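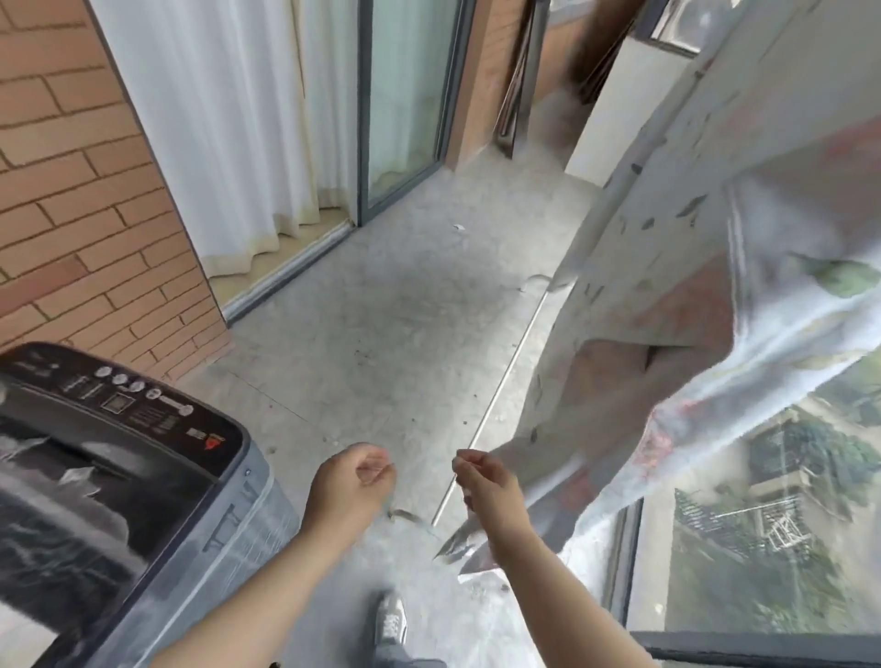

Figure 1. Gathering the lower edge of a patterned cloth by hand on the balcony, next to the washing machine.

Week 3 notes: When the hem gets away
Course: Robots That Work Around Cloth
Instructor: Afia Ametepe. Lab lead: Etornam Ankrah

Welcome back, everybody, and thank you for the very lively discussion last time (I promised I would write up the Temba fault properly, so please forgive me if this runs a bit long). You will want these notes beside you when you start the lab sheet, because two of the questions come straight out of the fault log.

Some background for those who joined us late. Temba is the two-armed laundry robot that our partners at Elteo have been building for small apartments. It takes sheets and covers off a rack and folds them on a table. The arms come from Trulon, and the software that decides where to pinch the cloth was written by a small team at Ternano. In July they ran a long trial of 496 takedowns, all with thin printed sheets, and 39 of them ended in a fault of one kind or another. Most were dull ones: a dropped corner, a fold that came out crooked, a timeout while the robot hunted for an edge it had lost. We will not spend much time on those.

The ones I care about are the 13 in which Temba took hold of the sheet and something else together. In ten of these it was pulling on a part of the rack through the cloth, and the arm stopped itself at the force limit, as it should. In the other 3 the rack began to move before the arm stopped. One of those, shortly before four in the afternoon, brought the rack all the way down across the robot's left arm. The person supervising was standing well back and was not hurt, I am very glad to say, but she had been reaching toward the emergency stop on the far side of the rack when it fell. I would like you to keep that detail in your heads, as we will come back to it.

Why did it pull at all? Think about what you do yourself when you take a sheet down. You pinch a bit of the hem, you give a tiny tug, and you know right away whether it is free. If the cloth has wrapped around an upright, one hand stays where it is while the other goes around to the far side, and you may do this without ever looking at the pole.

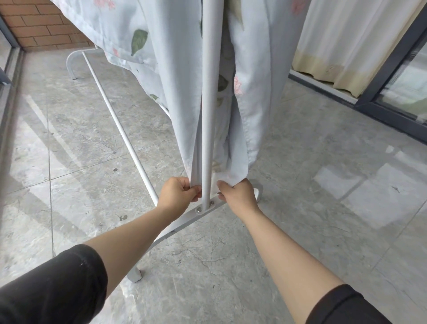 Temba's software had no such habit. It found two good pinch points on the hem, checked that each one was cloth, and then lifted both hands together. What it never checked was the space between the two points. With a pole standing there, the sheet tightens against it like a belt, and the harder the arms lift, the more of the load goes sideways into the rack. The force limit was set for each arm separately, so two arms each pulling a little under the limit could add up to plenty for a light rack.

Etornam has been patient enough to go through the recordings with me, and he pointed out something I had missed. In all 3 of the bad runs the sheet was thin enough that the depth sensor got mixed readings, partly from the cloth and partly from whatever stood behind it. The software smoothed those readings out, and the pole was smoothed away with them.

What was changed afterward:

A short test tug, one arm at a time, before any lift.
A limit on the combined pull of both arms, set lower than the old single-arm limit.
A second stop button on a cord, carried by the supervisor.
Mixed depth readings are now kept and marked as unknown, and the planner will not lift across an unknown strip.

Please do notice that the third change has nothing to do with software. I have a soft spot for it, and I suspect it matters more than the other changes, though Etornam disagrees with me and you are welcome to take his side in your write-up.

For the lab, work in pairs. Drape your sheet over the rack so that it hangs on both sides of an upright, take it down slowly by hand, and write down each moment when you changed your grip and what you felt just before. Then mark on your list which of those moments Temba's old software could have sensed. Keep your feet clear of the rack legs, and read pages 2 and 3 of the fault log before you come in.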